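23rd April

Got to Starnow far too early and had to stand on the step until Agnese turned up with the key, which served me right for leaving mine in my other coat. But it meant I had the desk by the divider before anybody else could spread their stuff over it, and I kept it until teatime! I haven't had a run at the arm that long since February.

So, Clulletti. I'm still calling it that even though Eglė says it sounds like a brand of dried pasta. The state of it this morning was: shoulder fine, elbow fine, wrist with a horrible little knock in it whenever it changed direction. I'd been blaming the motor for a fortnight. I had even written a slightly grumpy email to Itside about it and luckily not sent it, as the trouble was one grub screw on the wrist shaft that I had plainly never done up properly. Quarter of a turn with the small hex key, dab of threadlock, knock gone. I'm not telling Deividas.

After that I did the thing I'd been putting off and ran the finger cable down the inside of the forearm. It had been on the outside with tape round it and it caught on everything. Took ages. I fished it through with a bit of garden wire bent into a hook, lost the hook, got the hook back, had a biscuit, tried again from the other end and it went straight through as if there had never been a problem. I've left more slack at the elbow this time (about the width of my hand) and put a bit of heatshrink where it comes out at the wrist. The small camera needed its screws nipping up as well while I was there. It had drooped, and I'd been wondering why everything it saw was creeping up the picture from one session to the next.

Then the numbers, which I'm writing down here so I don't have to hunt for the envelope again. Fingers fully shut is 3,663 on the servo. It was something quite different with the old pads on, so anything in my notes from before today is rubbish and wants crossing out. I've set the software to stop a hair before that so the motor isn't straining against itself all the time. It was getting properly warm before.

Eglė came by at lunch with soup and had opinions. She thinks I should stop testing on blocks and pick up things that bend, on the grounds that real things mostly do, and that a block will forgive any amount of bad squeezing. Annoyingly good point. So we moved on to packing bits, a cardboard box with the lid up and an oval tray, and I spent the first half of the afternoon just getting Clulletti to come in over the desk towards the box without lurching. Slow speed, fingers together, a pause before it goes anywhere near the cardboard.
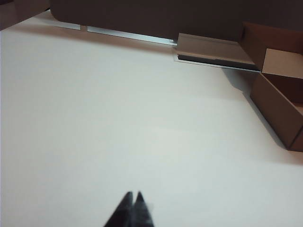
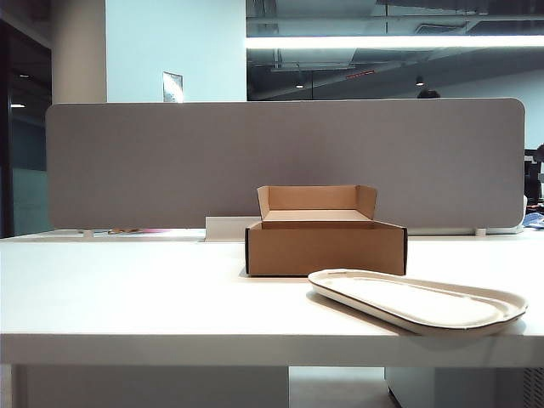
How hard should the fingers close on something made of cardboard?

As gently as they can while still keeping hold of it. Start with the motor current turned right down, lift the thing a little way, and if it slips add a small amount and try again. Once the card starts to crease you've gone too far, and softer pads will do you more good than more force.

I wrote that out neatly and stuck it on the inside of the toolbox lid, because Oratile asked me exactly that over the phone and I made such a mess of explaining it that I had to ring back.

Anyway, results. I did around 20 goes at getting hold of the front wall of the box, always from the same starting place, and the early ones were dreadful. It came in too low, scraped along, and shoved the whole box backwards. I raised the approach by 6 mm and that cured the scraping. The shoving carried on until I noticed I was opening the fingers too late, so they were arriving half shut and simply pushing. Opened them earlier, and it went over the wall and took hold like it had been doing it for years! I made a noise. Somebody over the way said "all right?" and I said yes, it's all very much all right, thank you.

The tray is a different story and I didn't get to the end of it. When it gets hold of the rim the whole thing tips, and then it swings, and then I panic and press the button. Kęstutis reckons I should come at the narrow end and not lift at all to begin with, just drag it a little way and put it down again. I'd like to try a pair of wider pads as well. Eglė has a bit of old wetsuit she says I can cut up, and she's promised to look for it in the Juška family cupboard of doom, so I may see it by the summer.

Other bits, before I forget. The clamp that holds the base down has started marking the desk, so I need to bring a scrap of felt or I'll be told off, and rightly. The emergency stop button is too far to my left. I can reach it, but I have to look for it first, and that seems wrong for that particular button. I'd move it tonight if the lead were longer. And the power supply hums. It has always hummed, but today it was a slightly different hum, a bit lower, and I don't know whether I imagined that or whether I ought to be ordering another one. Deividas has a meter. I'll have to be nice to him.

Packed up just before six, which involved three trips to the car, since I still can't carry the arm and the laptop bag and the box of bits at once without knocking the wrist on a door frame (did that in February, once was plenty). Agnese held the door and asked when it's going to make the tea. I said it can't yet be trusted with an empty tray, never mind a hot one.

Home, beans on toast, and then sat down meaning to copy the log files over and fell asleep in the chair for an hour. Did it afterwards. All there except the first few goes, where I'd forgotten to switch the logging on, and I don't much want to look at those again in any case.

Next time: felt, longer lead for the stop button, borrow meter, narrow end of the tray. Take spare key. Take the good hex keys and not the ones from the flat-pack.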